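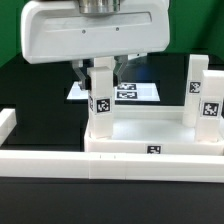 The Bandstead workshop sits behind a tire place, and the first thing I got when I walked in was an apology for the heat. The second was a stool. My host – a member who asked me to leave names out, so I will – has been working on the block sorter since last August, mostly at night, mostly on the bench nearest the fan.

"I wanted something that would pick up a block and put it where I told it to," she said. "That was the whole plan. I figured two weekends."

I laughed, she didn't. She keeps a log, and by the time I visited it had reached attempt 1740.

We talked for a while about the markers, those square black-and-white patterns she sticks on everything. The blocks have them, the tray has one, the platform behind it has a pair. Each pattern gives the software a position and an angle, so she doesn't have to teach it what a block looks like. "I tried doing it from color first. White blocks, white tray. Go ahead, tell me how that went."

She prints the markers at home on plain matte paper, after a glossy batch from a copy shop in Domemham cost her a week of chasing reflections. The black tabletop was her idea too, and she's a little proud of it.

What about the gripper? I'd assumed the fingers would be the hard part. "No, the fingers are fine. It's getting down between things that's hard. A tall block is easy to grab and really easy to knock over on the way in." Her fix was to slow the last bit of the descent way down, and she spent 700 dollars on other fixes before trying that one (she'd like it known that most of the parts got reused).

The control code is her own, a pile of scripts she calls Plistska. I asked what it means. "It was a typo and I'd already made the folder."

Next she wants 20 clean cycles in a row with the blocks set down in random spots. Her best so far is 14, and then somebody opened the big door and the light changed. She's pricing curtains.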